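Kaltness bag set – README

Readme for the bag folder. Written quickly on a Tuesday, will tidy later.

What's in the folder

Pictures and notes on everyday bags. Totes, shoulder bags, washbags, a couple of rucksacks. Each one gets handled the way you would at home: picked up, put down, opened, closed, hung up, folded flat. Nothing fancy. The folder began as a list for the Drarau cupboard and grew.

Three parts:

handles – straps, loops, webbing, grab handles
closures – zips, poppers, drawstrings, one awful magnet
bodies – shape, cloth, lining, pockets

A bag can sit in more than one part. Most do. If you only want one row per bag use the main list, not the parts.

Naming

Short and dull. Colour of body, then colour of handle, then kind. So black-tan-bag, navy-navy-rucksack. If two come out the same add a letter on the end. Please don't put the shop name in, we had to strip those out once already and it took most of an afternoon.

Colour words are the plain ones. Tan covers camel, khaki, biscuit, all that. Grey covers anything you'd argue over. Black is black, even when it's gone a bit brown in the wash.

Notes on cloth

Cloth goes in as matte or shiny, then smooth, fuzzy or ribbed. Body and strap get seperate entries. Dark cloth is hard to judge, folds hardly show, so go by the seams and the outline where you can. If you're not sure, leave the field blank – a blank is fine, a guess isn't.

Black fuzzy body, tan ribbed strap: goes in as matte/fuzzy for the body and ribbed for the strap. Zip pull silver, small.
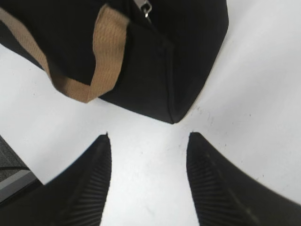 Should a strap be tucked away before a bag is put on the shelf?

Leave it out over the body, where a hand can get at it. Tucked straps get caught in the zip or lost down the back of the shelf, and then somebody pulls the wrong one and the lot comes down.

Shape words

boxy – holds its corners, seams between panels
slouchy – doesn't
flat – folds to nothing, most cotton totes

Boxy bags store standing up if there's room, lying down if not. Slouchy ones want something in them, an old pillowcase does. Flat ones go in the Virix drawer, folded in half twice, handles inside. That's the one exception to the strap rule above.

Known problems

- 9 entries have no lining colour. Nobody opened them. Will fix when the bags come back from Joubert.
- Washbags are filed under closures only, should be under bodies as well.
- 2 rucksacks have the straps listed as handles and the handles listed as straps. Don't rely on those.
- "Clasp" and "clip" used for the same thing all over the place. Treat as one.
- Weights were done on kitchen scales, roughly 20 of them with keys or loose change still inside. Weights are not worth much, sorry.

Not included

Suitcases, carrier bags, anything with wheels. Handbags with chain straps were in the first list and came out agian, they tangle and the notes got silly. Contents of pockets are not recorded.

Adding a bag

Empty it. Do up the zip. Lay it on something plain and pale if it's dark, something dark if it's pale. Fill in body, strap, closure, shape in that order. Save under the naming rule, then add the line to the main list – people forget the main list.

Changes

September: merged the Drarau and Kaltness lists, dropped chain straps, new shape words.
Before that: no notes kept.

To do: lining colours, washbags, decide on clasp or clip.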